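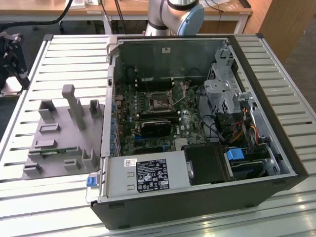 Week 3. Waste and who pays for it. Carrying on from last time (external costs, the two-farm problem, Makori reading pp. 58 onwards). Main idea today: the price on the shelf covers making the thing and getting it to you, and mostly leaves out getting rid of it. Economists call the gap an external cost. Somebody pays it, just not the buyer or seller. A Dell tower with the side panel off is a fair thing to think with. Sheet-metal chassis, easy, any scrap yard will take it. Motherboard, much harder, lots of metals in tiny amounts all stuck to one green board. Same object, two very different costs at the end. Keep that split in your head for the second half.

Terms you need
Private cost: what the firm or household pays itself.
External cost: what lands on others (dump neighbours, council, the river).
Social cost: the two added up. People forget this in the exam every year, it is the SUM.
Producer responsibility: the maker or importer pays for the end of the product's life.
Deposit: paid when you buy, got back when you return.

The Skuvau case
Town of Skuvau, made up for teaching, used all through the course so get to know it. One shop sells computers, one tip, no collection. Households can drive to the tip or leave stuff in the lane. The drive costs petrol and half a Saturday. The lane costs them nothing. So the lane fills up. No villains needed for this, everyone is doing the cheap thing.

Council has three options on the table:
1. Fine people for dumping. Needs someone to catch them. Cheap on paper, dear in practise.
2. Charge at the tip. Looks like "polluter pays" but pushes more into the lane. Classic wrong answer, please don't write it without saying why it goes wrong.
3. Deposit at the shop. Buyer pays 100 on top, gets 100 back on return. Now the lane costs you 100.

Work out option 3 for yourselves. If the household's trip is worth less than 100 to avoid, they return it. What about people who move away? What about machines bought before the scheme? Half the marks in the March paper were on that last bit and most scripts skipped it.

Who gains from sorting
Old kit has a bit of value whole, sometimes more in parts, and least of all crushed. Pulling it apart takes labour though. Firm compares wage per machine against what the parts fetch. If wages go up and metal prices drop, taking apart stops, even where it would be better for everybody that it carried on. That's your case for a subsidy. Case against: you pay firms for work they would of done anyway. Both sides needed.

Small parts are where it gets fiddly. A used processor with a smear of pinkish-red residue, like leftover paste, across the metal lid weighs next to nothing, and a buyer can't tell by looking whether it works. So buyers offer a low price for all of them, sellers of good ones stop bothering, and average quality falls. This is the lemons problem from week 2, same shape, new goods. Testing fixes it if testing is cheap enough. Guarantees fix it too, if the seller will still be there in six months.

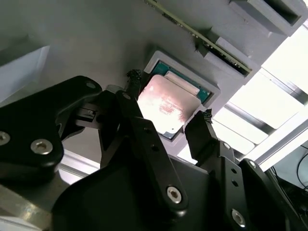 Worked question: Brusetti and Jukgate
Brusetti makes, Jukgate recycles. Cost of proper end of life for one batch is 1,150. At the moment Brusetti pays none of it.
(i) If Brusetti must pay the lot, does the shop price go up by all of it? Depends on how steep demand is. Draw it. Label the axes!!
(ii) Would Brusetti design differently? Fewer glued parts, screws you can reach. This is the big argument for putting the bill on the maker, they are the only ones who can change the design.
(iii) What if the bill is shared equally with all makers, by weight? Then good design saves you very little. Weak incentive. Say so.

For next time
Read the second Makori chapter, skip the appendix. Bring your diagram for (i), on paper. Short answers due 3rd July to Felista Kinyua, box outside the office, name on every sheet. Seminar groups as before.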